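An afternoon at the Stultero open day
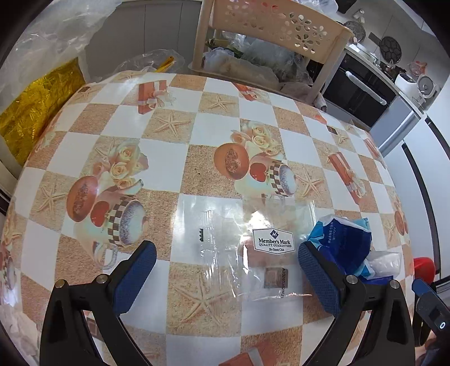

The two-finger gripper over the tablecloth, with a clear Member's Mark package lying on it.

I finally made it to the open day on Tuesday, and what fun! Salma Amrani let me try the hand-held gripper (you work the fingers yourself) and I got 7 pickups out of 10, which I'm pretty proud of. Thin plastic is the tricky stuff, it slides all over! More than 50 people came through. Yi-chun Yeh is taking names for the next one in September.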